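Review: the Dudlow hand-held gripper kit, tried at the Stostidwood open day

Posted April 18, 2020

I've been eyeing the Dudlow kit since a friend at work forwarded me the product page, and when Stostidwood announced an open day where you could get your hands on one, I signed up the same evening. If you haven't come across it, the idea is that you do a chore yourself while wearing or holding the gear, and the recordings get used to teach a robot to do the same chore. I fix vending machines for a living and build robot arms at home for fun (my wife would put "fun" in quotes), so this is right up my alley.

Doors opened for our group at 8 and I stayed until they started turning people out. It was relaxed, more like dropping in on somebody's workshop than a trade show, and you could ask anything you liked.

The grippers

You get a pair, one for each hand, and a camera that mounts on your head. I expected them to feel like toys and they don't. The housing is chunky and light gray, and the grip suited my big hands fine. A woman in my group with much smaller hands said she had to stretch, so try before you buy if that's you. 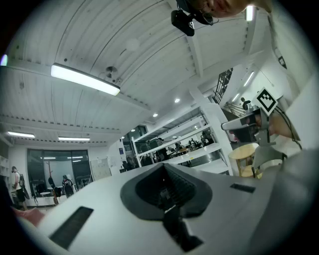 My first go was picking up a sponge and putting it in a bowl, and I was terrible at it! You want to move the way you always move, and the gripper wants you to slow down and come in straight. Arūnas Ozoliņš, who was running the demo, told me to stop staring at my hands and look at where the thing was going. That helped a lot. By my fourth or fifth try I was almost smooth, and by the end I was showing off a little.

Gripes? The weight gets to you. They list it at 600 grams a side, which sounds like nothing, but after a long turn my forearms knew all about it. And the cable on the right one kept finding my elbow. I'd pay extra for a clip.

The wrist trackers

The other half of the demo was the wrist set, and I ended up liking it more than the grippers. You strap one to each wrist, with a white cube on top that has those black square patterns on it so the cameras can follow where your arms are. Your hands stay free, so you can do ordinary stuff like moving an office chair at a desk, and you quit thinking about the gear pretty fast. The straps are comfortable enough. The cubes do stick up, and I'd worry about knocking one in a tight kitchen cabinet.

I asked whether long sleeves were a problem and was told to push them up. Fair enough, I went home with one sleeve stretched out for good.
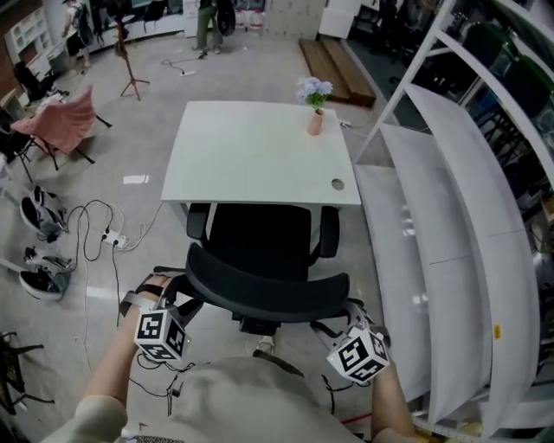 Setup and software

I only saw this part over somebody's shoulder, so take it with a grain of salt. Calibrating took roughly 7 minutes, mostly holding your arms out and turning your wrists when the screen tells you to. The program is called Kang and it looks like it was designed by engineers for engineers, with tiny gray buttons everywhere. It did crash once while I was watching and came right back up without losing the take, so points for that.

Price and verdict

The open day price was $377 for the wrist set alone. The grippers cost a good bit more, and I didn't write the number down, sorry. I've used the older Prornham gloves and the wrist set beats them easily for comfort, though the Prornham manual is way better written.

So I'd go with the wrist set if you're a hobbyist like me, and the grippers if you already have an arm at home with a matching hand on it. Stostidwood is planning another open day in July and I've already put my name down. I want another crack at that sponge.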